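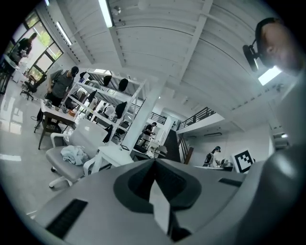
Vsevolod Mykhailiuk

Figure 2. A rectangular ceiling light panel in use, with a person's head in profile above it in the view.

3. What people say about the light over their heads

Ceiling light is a wonderful thing to ask people about. Ask someone what they think of their desk and they shrug. Ask what they think of the light above it and you may be there until lunch. In this section I turn from the lamps themselves to the words used for them in the diaries kept by staff at Jotdale and Holovko, the two sites in Wanerau introduced earlier. The diaries gave us 1253 usable entries, and I have read every one of them with great pleasure.

The first surprise was how seldom people wrote that a room was too dark. We had expected dimness to be the main complaint, and the printed diary pages were laid out with that in mind, with a line for "too dark" at the top. Most writers skipped it. They used the open space at the foot of the page and wrote about glare, about colour, about the way a panel sat in the corner of the eye while they were trying to read. One person at Jotdale called it "a window with nothing in it", a phrase that I have been unable to shake off and that our later interviews kept coming back to.

The bright rectangle (Figure 2) is now such an ordinary part of working ceilings that people rarely mention its shape. They mention it only when it is reflected in something: a screen, a framed certificate, the lid of a lunch box. At Holovko, where the desks have glossy tops, the reflection gets more lines than the panel does. Writers there describe tilting their papers, moving a keyboard a hand's width to the left, or spreading a cardigan over the desk. The cardigan comes up again and again. I had no code for it in the first scheme and had to add one, under "own remedies", together with paper blinds, caps worn indoors and a golf umbrella clamped to a shelf.

Words for colour were harder to sort. "Cold" and "white" were often used together, but they do different work. "Cold" was nearly always a complaint. "White" could be praise, above all from people who did close work such as mending, proofreading or matching samples. "Yellow" was split in much the same way: cosy to some, dingy to others, and twice in one diary it was both, in the morning and again after four o'clock. Marius Ursu, who coded half of the entries separately from me, wanted to place "yellow" among the complaints, and his reading has good support in the Holovko material. I wanted it left open. We have kept it open in the tables and marked the cases where we differed.

Time of day matters a great deal. Entries written before ten are short and mostly neutral. After lunch they grow longer and crosser, and some of the best writing in the whole collection comes from the last hour of the working day in the darker months, when daylight has gone and the ceiling is all that is left. By April the tone has changed. People start to write about switching the panels off, about who is allowed to, and about the small silence that follows when somebody does it without asking. Light in a shared room is also a matter of manners - far more so than the lighting guides we reviewed in Section 2 would lead one to think.

This question of manners deserves more room than I can give it. At Jotdale the switch is by the door, so the person sitting nearest has become a kind of keeper of the light, a role that appears in no job description. Colleagues call across to her, or catch her eye and point upwards. At Holovko the panels are worked by a timer, and the diaries there are calmer about other people and much angrier about the ceiling. I find this contrast delightful. The same annoyance seems to find a different home depending on where the switch is, and a study with more sites could follow it properly.

A word on Bolov, the third building, which joined late. Its diaries were kept on loose sheets and many were returned without times, so they are left out of the reading by hour given above. They are included in the lists of words. Bolov writers favour "hum", a word that is almost absent elsewhere, and they use it both for sound and for a feeling in the forehead at the end of a long shift. We could not always tell which was meant. Where the sentence gave no help, the entry was coded under both headings.

None of these entries measures light, and I would not want them to be read as if they did. A person who writes "harsh" may be tired, or may have had a difficult telephone call. What the diaries do give is a record of attention: which parts of the ceiling people notice, at what hour, and in whose company. The next section sets these words beside the meter readings taken at desk height in the same rooms, beginning with the east side of Jotdale.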